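Parents Should Be Told How a Nursery Day Is Staffed

Most families choose a nursery after a single visit. They are shown the garden, the coat pegs and the nap room, and they leave with a folder and a price list. Very few leave knowing who will be with their child at half past four in the afternoon. In our view, this information should be given to every family before a deposit is taken.

The question matters most for children under two. A toddler of 16 months who is handed from one unfamiliar adult to another will often stop eating well, or sleep badly at home, and the parents may spend weeks blaming a new tooth. Small children settle with people before they settle with places. A nursery that moves its staff between rooms every few hours may meet every rule on numbers and still offer a baby very little that is steady. 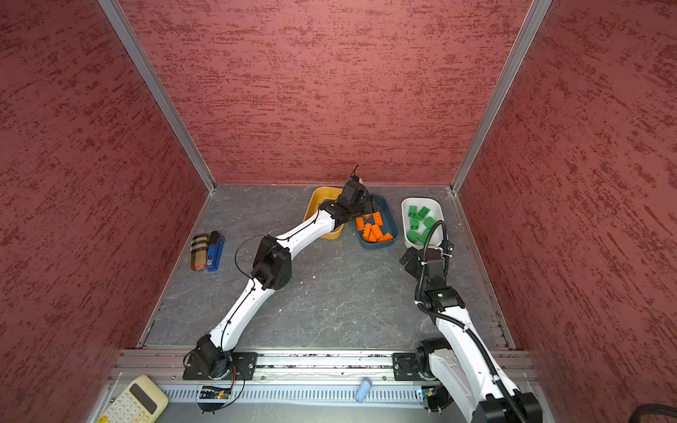
Two robot arms above a dark gray floor, with a yellow bowl and a blue tray.

At Andby, families receive a one-page staffing sheet each September. It names the main caregiver for each child, the person who covers lunch, and the person who closes the room. When the sheet changes, a new one goes home in the child's bag. The cost is 20 minutes of office time in a week when something has changed, and nothing at all in a week when it has not.

Some managers object that such a sheet invites complaints. It may. Staff fall ill, and a parent who has been promised one face will notice another. Yet parents notice now, at the door, with a crying child on one hip – and they would be calmer with a telephone call at noon.

Larger providers raise a fairer point. A nursery with 200 children cannot plan with the same ease as one with 30, and its closing shifts are harder to fill. Size is a reason to begin with the baby room and extend the practice later. It should not be accepted as a reason to do nothing.

We ask nurseries to publish the sheet, and we ask parents to request it on the first visit.

Recent items
Brullerness playgroup: new morning hours
Naps after the first birthday
What to pack for a settling-in week
Flodgate toy library reopens
Mạch baby carriers: readers' letters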